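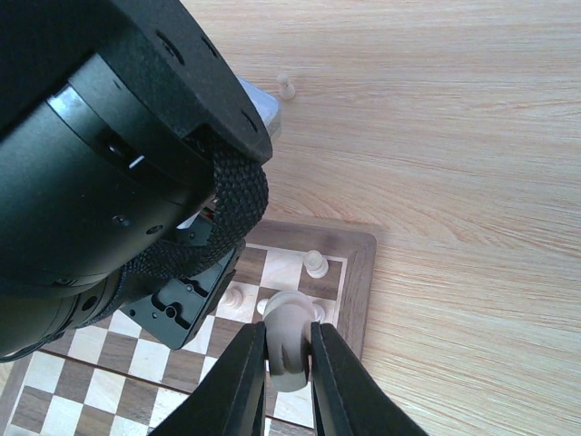 Flostitura Games Room
Minutes of the equipment meeting, December

Meeting opened 7.05 pm. Six members present. Apologies were received from the Hisano section.

1. Minutes of the previous meeting
Approved with one correction. Under item 4, "table varnish" should read "table wax".

2. Matters arising
The lock on the tall cupboard has been replaced. Both keys are on the hook in the office. The radiator under the window is still noisy and has been reported again.

3. Wooden boards
The wooden boards were discussed. The walnut-framed type, with the pale inlay line between the frame and the squares, remains the preferred type for match play. The contrast between the cream and dark brown squares was considered satisfactory under the present lighting. Glare from the frame was raised by one member. It was noted that the finish is only slightly glossy and that the difficulty arises mainly when the lamp is set low.

Agreed:
3.1 Boards to be wiped with a dry cloth after each session. No spray to be used.
3.2 Boards to be stored flat, face to face, with felt between them. Standing them on edge in the cupboard is to stop.
3.3 Any board that rocks on a level table to be put aside and labelled.

Two boards have been put aside under 3.3 and will go to D'Souza for inspection. A written price is to be obtained before any work is done. If the frames have to be taken off, the matter returns to this meeting.

4. Tables
The light wooden tables mark easily. A proposal to cover them with cloth during matches was discussed. Against: cloth allows the board to slide, and it has to be washed. For: it protects the surface and reduces noise from the clocks. The proposal was put to a vote and lost, 2 in favour and 4 against.

It was agreed instead to fit thin felt pads to the underside of any board that does not have them. Pads to be set in from the corners so that they do not show. The self-adhesive sort from Grivex was thought adequate. The adhesive should be left overnight before a board is put back into use.

5. Pieces
The weighted sets were checked against the inventory. One black bishop is missing from the set under stock number 3218. A spare from an older set is a close match in height but has a narrower base. It may be used for casual games only.

6. Clocks
Deferred. The batteries on order have not arrived.

7. Layout for the winter matches
Up to 19 boards can be set out if the side tables are brought in. The gangway by the door must stay clear. White to be placed on the window side on odd-numbered boards. Each board to be turned so that a light square is at the player's right hand. This was set out wrongly on one table last month and play had to be restarted.

8. Any other business
The label on the lower shelf reads "draughts" but the shelf now holds score sheets. To be relabelled.

Meeting closed 8.20 pm. Next meeting in January, same room.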